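Skonell update adds 40 levels and local co-op in September

Vurnthorpe, the independent games studio, has announced that the second major update for its physics puzzle game Skonell will be released in September. It will be free to everyone who owns the game on PC or console.

The update adds 40 levels, bringing the total to 300, and a two-player mode for people sharing one screen. Players can also replay any finished level against their own best time.
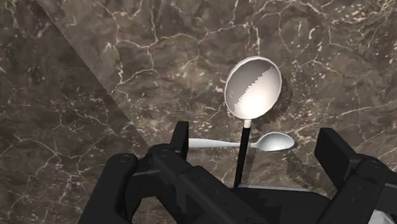 A white ladle held upright by a black gripper, against a veined brown marble tabletop.

Load times on older consoles have been shortened, and the text can now be set in 11 languages. Saved games from the current version will carry over.

"Co-op was what players asked us for most," said Keith Halliday, lead designer at Vurnthorpe. "We tested it with 2,000 people over the spring and changed a lot of the early levels as a result."

A boxed edition, published by Tulimia, will go on sale the same month with the update already on the disc. The soundtrack will be sold separately as a download.

Review codes are available on request from the Vurnthorpe press office.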